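Skudden is looking for people who will stay in a room, unpack, hang their clothes up or fail to, and tell us about it without being polite. We'll pay for your time. Read to the end before you apply, because a fair number of people who answer these calls turn out to want a free weekend away.

# Call for participants: the entryway and wardrobe study

I'll start with what I don't believe. I don't believe that guests in short-stay rooms "love" a well-planned entry. I have read a lot of feedback cards that say so, and most of them were filled in at the desk, with a suitcase in one hand and a taxi waiting. I don't believe that people unpack when they say they unpack. And I don't believe the furniture catalogs, which show one linen shirt on one hanger in a wardrobe lit like a jewelry store.

What I do believe is that a lot of rooms have the same awkward corner. You come in, the door is on one side, the wardrobe is right there on the other, and between them is a strip of frame or wall as wide as your hand. It's dim. You have a coat, a bag and a key, and you have to do something with all three. Skudden fits out rooms like this, and we have been arguing for far too long over whether the hanging space should stay by the door at all. The people on one side of that argument sell wardrobes. You can guess which side.

So we want to watch what happens to the coats.

## What's in the room

Nothing fancy. The door is dark, with a peephole and a white plaque screwed on below it, a lever handle on a gray lock plate, and brass-colored hardware lower down. The wardrobe is dark as well. The hangers are the wooden kind, yellowish varnish, shaped shoulders, silver hooks. We left the light low, as you would find it in plenty of places that charge good money.

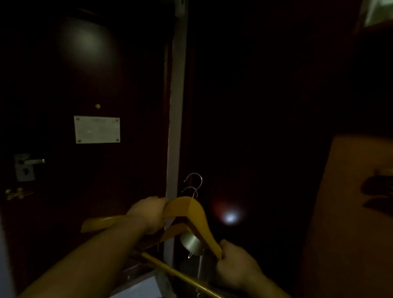

## What you would do

1. Arrive with a packed bag. Your own clothes, and please bring the ones you would normally bring. If you show up with six pressed shirts because you think that's what we want, the session is useless to us.
2. Stay two nights. Come and go as you like.
3. Put your things wherever you put things. Chair, floor, bed, hanger, door handle, all fine. We have no favorite answer, though some of my colleagues do.
4. Keep the paper diary. It asks where your coat is at 9 p.m. and again when you leave in the morning. Write down where it is, please, and leave out where it ought to be.
5. On the second day, take part in one handling session at the entry. You'll take hangers down and put them back, singly and in pairs, with clothes on and without.
6. Sit through an interview with Amna Cheema, who runs the study and has a low tolerance for the word "nice."

The handling session is the part people ask about, so a little more on it. We supply two sets of hangers. One is the Grondby, with a crossbar. The other is the Silix, a thinner one, which the supplier tells us is "effortless." I have used it and have my doubts, but I'm not the one being tested, and if you find it effortless then say so and I'll write it down. Each set goes through the same tasks: trousers over the bar, heavy coat, light jacket, two hangers carried together from the rail to the door and back.

That last one sounds silly. It's there because two hangers held together are a nuisance in a way that one is not. The hooks end up at different heights, the crossbars sit at odd angles behind your fingers, and you need both hands, so there goes the hand you were going to use for the door.

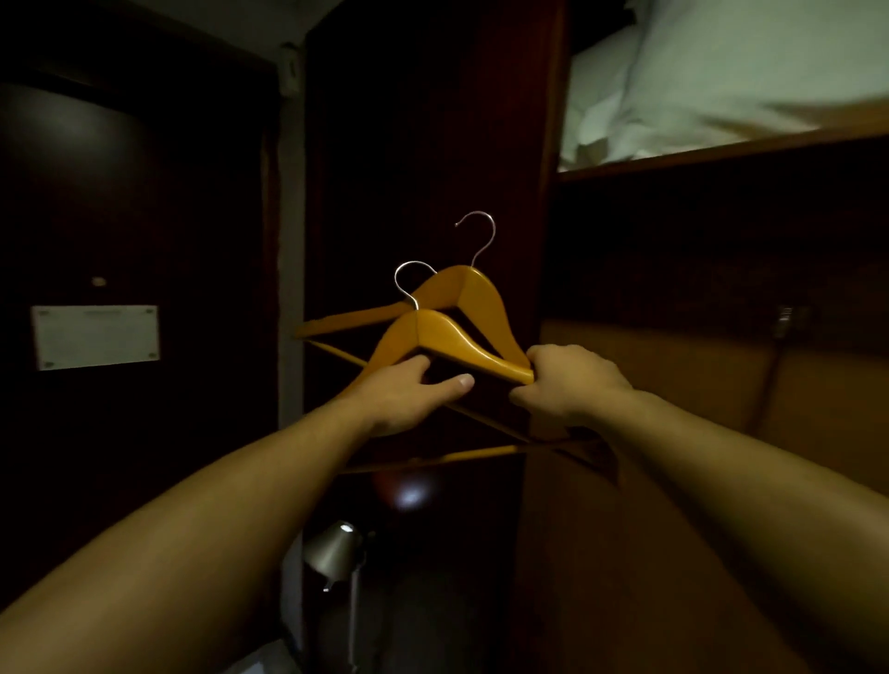 You'll also be asked to do the same tasks with the room lights up and again with them low. I expect the difference to be smaller than our lighting people claim. They expect it to be larger. Neither of us has any data worth the name, hence this call.

## Who we want

- Adults who have stayed in a hotel or rented room at least twice in the past year.
- People who don't unpack. We have plenty of unpackers already, they volunteer for everything.
- People of all heights. Rails get set by someone of medium height and then the rest of us live with it.
- Anyone with sore hands, a bad shoulder, or a grip that isn't what it used to be. You can skip any task, and skipping it tells us something.
- People who travel with one coat, and people who travel with too many.

We can't take anyone who works for a furniture maker, a hotel group or an interiors magazine. We also can't take married couples in the same room. We tried it. One of them hung up everything for both.

## What you get

The payment is $300 for the two nights and all sessions, plus the room. If you finish the diary and come back for the follow-up interview in January, it goes up to $400. We don't cover meals. We do cover parking, up to a point, and Alby Maihi will tell you what the point is.

The rooms are in Toledo. Travel is on you, so this really suits people who live within a reasonable drive. Please don't book a flight for it.

## Things I'd want to know if I were you

**Will I be filmed?** During the handling session, yes, hands and entryway. The rest of your stay is not filmed. The consent form says this in plain words, and you should read it and not just sign it.

**Will anything change because of what I say?** Maybe. I've worked on studies that changed a product and studies that went into a drawer. This one has a budget line for refitting the entries afterward, which is more than most of them had. I wouldn't promise you more than that.

**Can I keep the hangers?** You can keep one. Most people say they'll use it. We'll ask in January whether you did.

**Do I have to be tidy?** No. Please stop asking this one.

## How to apply

Write to Alby Maihi at the Skudden study desk. No résumé, no cover letter. Tell us in a few lines:

- where your coat is right now;
- the last rented room you stayed in, and what you did with your clothes there;
- your height, and anything about your hands or shoulders we should know;
- which dates you can't do.

Replies go out in the order we read them. If you claim you always unpack within ten minutes of arriving, Amna will probably call you to check.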